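March
By the Ustemow bench notes writer

Part 4. Getting both arms going on the Droko kitchen counter

By now you should have the Droko software installed and both arms showing up in the left-hand list. If you've only got one, go back to Part 3 and swap the cables over (mine were the wrong way round for a whole evening!).

I do all my first runs in the simulator before I let the real pair loose on the bench. It's kinder to the fruit bowl and a lot kinder to my fingers.

1. Open the counter layout and wait for it to finish loading. On my old laptop that takes 18 seconds, so don't start clicking.

2. Press Home. Both arms should fold back to the near side of the counter and stay there.

3. Set the speed slider to 20. You can creep up later – I never go above it with a new layout.

4. Pick the left arm in the list and nudge it a little each way with the arrow keys. Do the same with the right. If the wrong arm moves, swap the names in Settings and press Home again.

CAUTION: Don't drive both arms towards the middle at once. There's no collision warning in the version I use, and they'll happily try to share the same spot.

5. Bring the right gripper up to the near side of the wire basket and stop. Keep the left one over the right part of the cutting board.
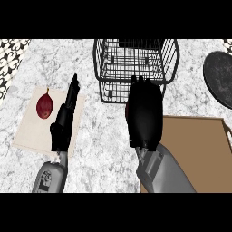
Dudida Home Robotics Club, Arms Group

6. Check your view against mine. You want to be looking down on the marble, with the fruit on the board and the tan tray over on the right. Black bands along the top and bottom are fine.

7. Save the position. I call mine "basket ready", but any name will do as long as it has no commas in it.

Note: the log file stops at 3,755 lines and then starts writing over itself, so copy it somewhere safe if you want to keep a run.

Next comes opening and closing the grippers, in Part 5.

Recent pages
Part 3: Cables, power and the Gulyás adaptor board
Part 5: Grippers, open and closed
Printing spare fingertips
What to do when Home doesn't go home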